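Quarterly Safety Checklist, Prep Kitchen, with Comments
Site: Clatwood Catering, Zarngate building
Inspection date: 05/04/2019

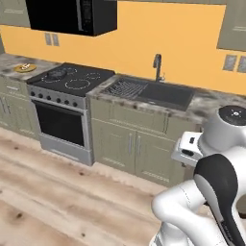
The last inspection was done before the Garkus arm went into daily use, so several items are new and some old ones have been dropped. Items are marked OK, FIX or WATCH. A FIX item has to be closed before the next inspection. A WATCH item stays on the list and gets looked at during each shift change.

1. Arm work area

1.1 Floor line marked and readable: FIX. The tape has worn through on the side people walk past with trays. Repaint it. Tape won't last on that floor.

1.2 Stop button within reach of the range and the sink: OK. Tested from both spots.

1.3 Arm stops when a person steps over the line: OK. It was tried 18 times at normal speed and stopped every time.

1.4 Restart only by hand, by the shift lead: WATCH. Two leads have been letting anyone on shift do the restart when they are busy in the cold room. The rule is the shift lead. If that can't be managed at lunch, name a second person on the board.

1.5 Arm parked at end of shift: OK.

2. Range and oven

2.1 Knobs off when range is unattended: WATCH. Under the old setup a cook was always standing at the range, so this was never written down. Now the cook may be across the room plating while the arm stirs. The cook assigned to the range is still the one responsible for it.

2.2 Cooktop clear of anything not in use: FIX. Pans get left on a cold burner between batches. The arm is taught to expect that spot empty.

2.3 Oven door closed before the arm is started: OK.

2.4 Extinguisher tag current: OK. Last checked in March.

3. Sink and counters

3.1 Dish rack seated flat in the basin: OK.

3.2 Knives kept out of the rack: FIX. Knives are washed by hand, dried and put away at once. The arm unloads the rack and it does not know a blade from a spoon.

3.3 Counter edge free of towels and cords: OK.

3.4 Water on floor: WATCH. The morning crew mops. The afternoon crew has been assuming somebody else has the job now. It is on their sheet again starting this week.

4. People and training

4.1 Everyone on shift has done the 2 hour arm course: FIX. Three from the evening crew have not. They may work cold prep until they have.

4.2 Job sheets match the work being done: FIX. The sheets still list stirring and rack unloading as cook tasks. They leave out loading pans for the arm, wiping the gripper and filling in the stop log, and people are doing all of that without any time set aside for it.

4.3 Strain and lifting reports: OK. Fewer sore wrist reports than last quarter. One new complaint of a stiff neck from watching the status screen, which is mounted too high. Lower it.

4.4 Stop log filled in: WATCH. We now send out about 800 meals a day and the log has blank days in it. A day with no stops should say "none".

General comment: Most of what needs fixing is in sections 1 and 4. The crew asked again whether hours will be cut when output goes to 2,000 meals. I passed the question to the office and asked for a written answer to be posted by the time clock. People who are worried about their hours tend to skip reporting stops, and we need those reports.

Next inspection will include the second arm, if Kang has finished the wiring by then.

Comments

eveningprep
On 4.1, the course only runs at 9 in the morning. Some of us close the night before. Can it be held at 3 even once?

linecook_z
Agree on the screen height. Also the beep for "waiting for pan" is the same as the oven timer. I have walked over to the wrong one plenty of times.

Site safety
The 3:00 class is approved, sign up on the board. I have asked for a different beep and will add it as item 1.6.

dishroom2
For 3.2 we need a second knife strip by the sink. The one we have is full.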